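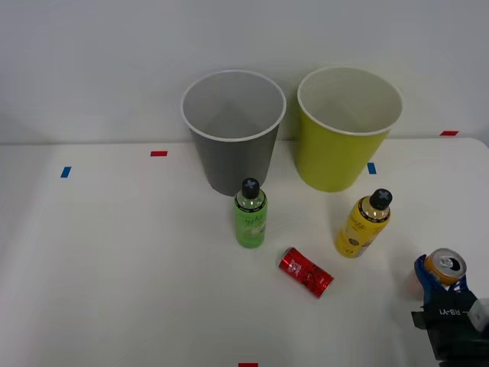 4.3 Setting the container rates

The Lirnirero counter unit stores one rate for each container type. Rates must be entered before the first intake. The unit accepts up to 50 types.

1. Turn the key switch to SETUP. The display shows the last menu used.
2. Press MENU until CONTAINER appears, then press OK.
3. Select a type from the list: CAN, PLASTIC BOTTLE, GLASS, CUP or OTHER.
4. Enter the upper size limit in milliliters. For the small can class, enter 350. For the small bottle class, enter 535.
5. Enter the refund in cents. If the type carries no refund, enter 0. Do not leave the field blank.
6. Press OK to store the entry. The unit beeps once.
7. Repeat steps 3 to 6 for the remaining types.
8. Turn the key switch back to RUN.

Note: Paper cups are set to 0 at the factory. Sites on the Lamont tariff need a different value - see the rate card supplied with the unit.

Note: Size classes may not overlap. If they do, the display shows E30 and the second entry is discarded.

CAUTION: Do not turn the key switch while the display shows SAVING. Stored rates may be lost.

CAUTION: Drain containers before intake. Liquid in the feed tray can damage the load sensor.

4.4 Printing a rate list

1. With the unit in RUN, hold PRINT for three seconds.
2. Check each line against the rate card.
3. Sign the list and keep it with the service log.

If a line is wrong, go back to 4.3, step 3. Only the faulty entry has to be entered again.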